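Two grippers, one kitchen, no groceries

Posted 09/12/2020

I have now spent more evenings in a simulated kitchen than in my real one, and the simulated one is cleaner. It also has nicer cabinets.

The plan was simple. Before spending money on a gripper for the arm, I would try two of them in simulation on the one chore I care about, opening cabinet doors. The candidates are the Kanaan, a plain parallel gripper with two straight fingers, and the Zondar, which has curved fingertips and a price that made me close the browser tab and go for a walk. Chae-won Won built the models for both and sent them over with a note saying "collisions mostly fine." I should have asked about "mostly."

Each gripper got 140 tries at pulling a handle, with the arm starting from a slightly different pose every time. The Zondar won on paper. Its fingertips wrap around a round handle and hang on even when the wrist comes in crooked. The trouble is that they are fat at the ends, and if the handle sits close to the door they bump the wood and the whole arm shoves the cabinet like it owes somebody money.

The Kanaan slips more. But when it misses, it misses politely, and I can back it out and go again. After 2 weeks of this I find I care a lot about politeness.

Then there is the camera. I had it mounted on the wrist, looking out past the fingers, and for drawers down at counter height that works very well. Upper cabinets are another story. The arm tips back, the view tips with it, and the handle slides off toward a corner just when I want it in the middle.

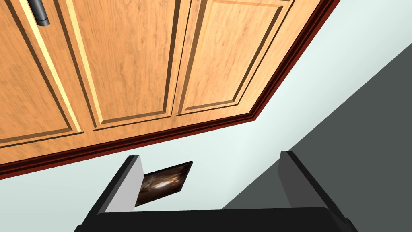

Wrist view under the upper cabinet. The handle is way up in the top left, and the fingers have a lovely view of the galaxy picture.

Ok-hee Wang looked at a pile of these and asked why I was steering by a camera that mostly sees wall. Fair question. I tried tilting the mount by five degrees, which helped a little, and then by six more, which lost me a fingertip. A second camera on a post would fix it, and would also mean calibrating a second camera, a job I have been avoiding since July.

For now the Kanaan stays on the arm and the mount goes back to five degrees. Chae-won is fixing the Zondar's fingertip collisions, and I'll rerun the upper cabinets once the new model loads without an error.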